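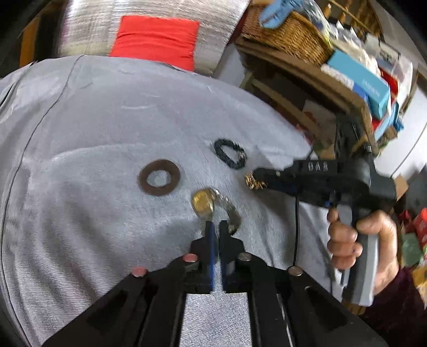

부엌 수도꼭지가 새기 시작한 건 2월 초였다. 처음에는 밤에만 소리가 들렸다. 낮에는 냉장고 소리에 묻혀서 몰랐고, 새벽 4시에 물 마시러 나왔다가 알았다. 손잡이를 끝까지 잠가도 잠깐 멈췄다가 다시 떨어졌다.

이 집은 스터브리지(Sturkbridge)에서 운하 쪽으로 조금 내려온 곳에 있고, 우리가 세 들어 산 지는 4년 됐다. 집주인 예아닌 부르스마(Jeanine Boersma) 씨에게 문자를 보냈더니 배관공을 부르면 한참 기다려야 하니 직접 할 수 있으면 하고 영수증만 달라고 했다. 한국에 살 때는 이런 일이 생기면 관리사무소에 전화했다. 여기는 그런 곳이 없다.

그래서 이번 달에는 집수리를 배우면서 느낀 것을 좀 적어 두려고 한다. 수도꼭지 얘기만은 아니다.

첫째로 말이 어렵다. 나는 회사에서 네덜란드어로 회의도 하고 보고서도 쓰는데, 철물점에 가면 아는 단어가 없다. 판덴브룩(Van den Broek) 철물점 계산대에서 "물이 안 새게 하는 고무로 된 동그란 것"이라고 설명했더니 직원이 서랍을 세 개 열어 보였다. 지름을 물어보는데 재 오지 않았다. 집에 갔다가 다시 왔다. 두 번째에는 헌 부품을 비닐봉지에 담아 갔고, 그걸 서랍에 든 것과 하나씩 대 보고 골랐다. 그 뒤로는 뭘 사러 가든 헌것을 떼어서 가져간다.

둘째로 시간이 많이 든다. 영상에서는 12분이면 끝나는 일이다. 나는 오전을 다 썼다. 그중 절반은 싱크대 밑에서 잠금 밸브를 찾고 돌리는 데 들어갔다. 밸브가 굳어서 손으로는 안 돌아갔다. 옆집 톤 흐룬(Toon Groen) 씨에게 렌치를 빌렸다. 흐룬 씨는 퇴직 전에 난방 일을 했다고 하는데, 와서 보더니 억지로 돌리지 말고 조금 풀었다 조였다를 반복하라고 했다. 그렇게 하니 돌아갔다. 밸브는 1년에 두어 번은 일부러 돌려 줘야 한다고도 했다. 휴대폰 일정에 넣어 두었다.

비용은 적게 들었다. 부품값이 4유로, 공구를 하나 새로 사서 28유로. 공구는 계속 쓸 것이니 아깝지 않다. 회사 동료 카밀(Kamil)은 같은 문제로 사람을 불렀는데 출장비부터 따로 붙었다고 한다. 다만 카밀네 집은 벽 안쪽 배관까지 봐야 했으니 단순히 비교할 일은 아니다.

수도꼭지를 고친 다음에 욕실 문 경첩을 손봤고, 그다음에는 세탁실 선반을 다시 달았다. 선반은 잘 안 됐다. 벽이 석고보드인데 보통 칼블럭을 썼더니 이틀 만에 한쪽이 내려앉았다. 세제통이 떨어졌고 바닥 닦는 데 시간이 걸렸다. 석고보드용 앵커를 사서 다시 박았는데 먼저 뚫은 구멍이 그대로 남아 있다. 메우는 건 봄에 하기로 했다.

아버지는 이런 일을 다 직접 하셨다. 베란다 창고에 과자 깡통이 있었고 거기에 나사, 와셔, 끊어진 체인 같은 것이 섞여 들어 있었다. 어릴 때는 왜 안 버리나 했다. 지금 우리 집 서랍 한 칸도 비슷해지고 있다. 아내는 그 서랍을 열지 않는다.

정리 방법도 몇 가지 해 봤다. 칸이 나뉜 플라스틱 상자를 샀는데 칸이 작아서 긴 나사가 안 들어갔다. 유리병은 안이 보여서 좋지만 밑에 있는 것을 찾으려면 다 쏟아야 한다. 지금은 지퍼백에 유성펜으로 이름을 써서 쓴다. 네덜란드어와 한국어를 같이 적어 두면 다음에 철물점에 갈 때도 도움이 된다. 이름을 모르는 것은 그냥 "욕실", "부엌"이라고만 적었다.

동네에 공구를 빌려주는 곳도 있다. 에스몬트(Esmont) 도서관 뒤쪽 건물인데 연회비가 40유로다. 전동 드릴, 사다리, 타일 절단기까지 있다고 한다. 아직 가입은 안 했다. 1년에 드릴을 몇 번이나 쓸지 모르겠어서 올해 지내 보고 정하려고 한다. 가입해 본 분이 있으면 예약이 잘 되는지 알려 주시면 좋겠다.

부르스마 씨에게는 영수증을 사진으로 보냈다. 다음 달 월세에서 부품값을 빼라는 답이 왔다. 공구값은 내가 내기로 했다. 다음에는 보일러 압력 채우는 법을 적을 생각이다. 흐룬 씨가 한 번 보여 줬는데 순서를 벌써 잊어버려서 다시 물어봐야 한다.

공감 28 댓글 4 공유 12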